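# "Show me the run where you moved the bowl"

The engineer who agreed to talk to me works on planning software for two-armed robots, and had one condition: no names, because the opinions are personal and the employer's press office is touchy. I agreed. We met in June in a break room with a bad coffee machine, and the laptop was open before either of us had sat down.

The subject was supposed to be Povex, the planning package from Fuvier that a lot of labs seem to have picked up this year. Povex takes a stream of camera views and a goal, and puts out motions for both arms. The sales pitch says it works "in any room." I asked whether that was true.

"In any room it's seen," the engineer said. "Which for most people using it means a simulated one. You get a table, a chair, a few things on the table, and walls with pictures on them. Then you get a number at the end, and the number is very good."

The number Fuvier likes to give is 198 successful runs in a row. I asked what counted as a run. The engineer laughed and scrolled for a while.

"One start, one goal, one stop. The arm gets to the pose it was told to get to and doesn't hit anything on the way. There's no picking up in that figure. People read 'successful run' and think of a robot clearing the dishes. It's reaching. Reaching is fine, I spent years on reaching, but say that it's reaching."

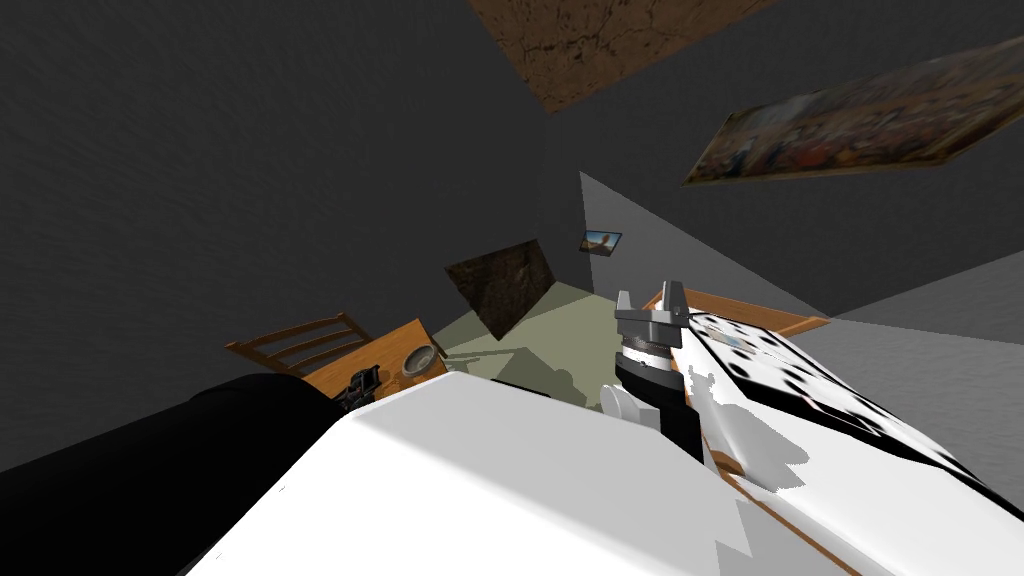
Halliday sees it differently and has told the engineer so more than once, arguing that a long clean streak in simulation is still worth having, that you can't debug grasping on top of a planner that clips the furniture, and that anyone who has had to repair a wrist joint would gladly take a dull number over an exciting one.

"And I agree with most of that," the engineer said when I brought it up. "I don't want the streak thrown out. I want it labeled. If I tell you my car started 198 mornings in a row, you've learned something about my car. You haven't learned whether I can park."

I wondered how much of the trouble was the planner and how much was the seeing. Povex is sold as one thing, but inside there are two parts, and they don't have much to say to each other. The first part builds a rough map of what's solid. The second plans through it. If the map is wrong, the planner will be wrong with total confidence, and the logs will show a smooth path and a low cost right up to the bump.

"The map part has a setting for how sure it has to be before it calls something solid," the engineer said. "Out of the box it's tuned for clean synthetic depth. Every surface comes back perfect. You plug in a real depth camera and the shiny stuff turns into holes. So people turn the setting down, and now the map is full of ghosts and the arm won't move at all. Then they write to support, and support tells them to collect more data."

How much more?

"The guide says 1000 views per room. It used to say 2000. I asked why it had changed and got a link to the guide." 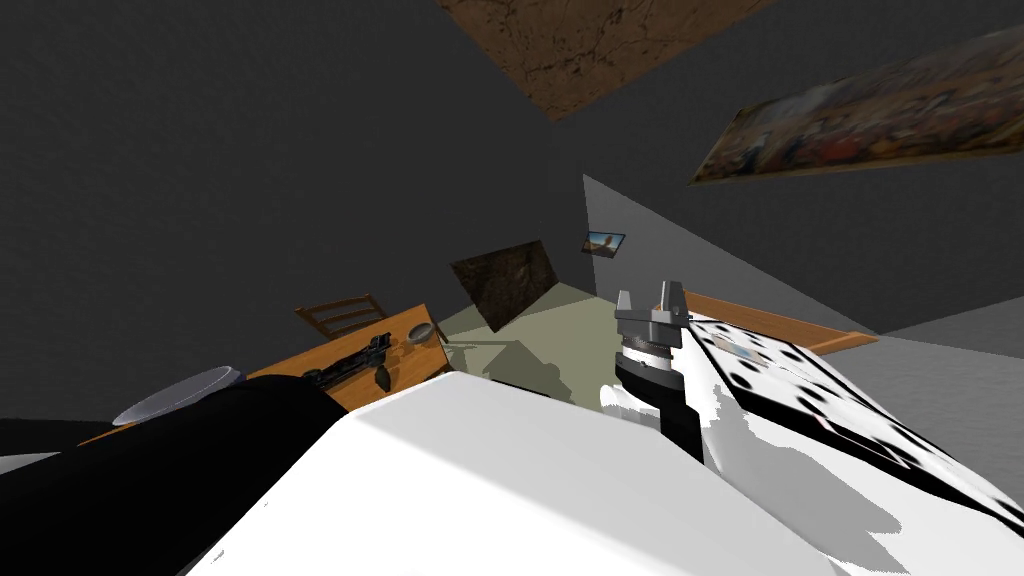 Camera pose is the other thing Povex users complain about, and it was where our conversation got slow and technical. The planner wants to know which way is up. It can be told, or it can work it out from the floor and walls, and the release notes recommend letting it work it out. The engineer turned the laptop toward me and put a finger on the chair, which leaned over along with the table and everything else. A person looks at that and knows at once that the view is tilted and the chair isn't. Software has to be given that, or earn it. According to the engineer, the self-leveling step earns it most of the time and fails without a warning the rest, and the failure gets passed down the line as if the room had been built on a hill.

"I'd rather be told. One line in the config, here's the camera, here's gravity. It's boring and it's right. But then you can't say 'no calibration' on the website."

I put it to the engineer that this was a complaint about marketing more than about code.

"Some of it. But the marketing gets into the code. Somebody promises no calibration, so the calibration file becomes optional, so it stops getting tested, and eight months later it's broken and I'm the only one who noticed, being the only one still using it."

There's an open tool called Kutel that a few of the engineer's colleagues run next to Povex. It takes the same logs, replays them and checks the planned path against the simulator's own record of where things are. It doesn't plan anything. It prints a list of the places where the map and the simulator disagree, sorted by how close an arm came to the disagreement.

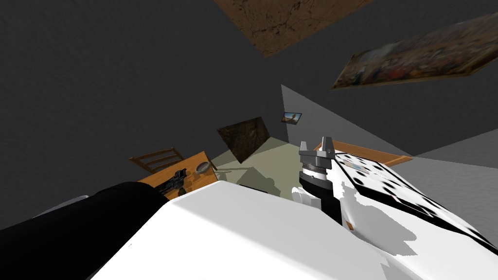

Running that check on every planned path is slow, and the engineer doesn't pretend otherwise. A batch that takes Povex a coffee break takes Kutel until the end of the workday. But the list is short enough to read, and reading it has changed some minds in the office. Several of the near misses were the robot's own parts. One arm had drifted into a region the map had marked as free, and the only reason it was marked free was that the other arm had been sitting in it and had been filtered out as "self."

"That's a bug you'd never find from a success rate," the engineer said. "Both arms got where they were going. Two checkmarks. They just both thought they owned the same bit of air, at slightly different times."

Had it been reported to Fuvier?

"Yes. They were polite. It's on the list for the next version."

I asked what would make the engineer trust the package, since it was plainly still in daily use on that laptop. The answer came quickly enough that I suspect it had been given before, in meetings.

"Small changes. Don't show me a new room, I know new rooms are hard. Take the same room and slide the bowl over by the width of a hand. Swap the chair for a stool. Change the pictures on the wall, which shouldn't matter at all, and show me that it doesn't. Then give me the whole list of runs, with the bad ones left in. I asked for that last one and they sent me a video."

Was it a good video?

"It had music," the engineer said, and went back to the logs.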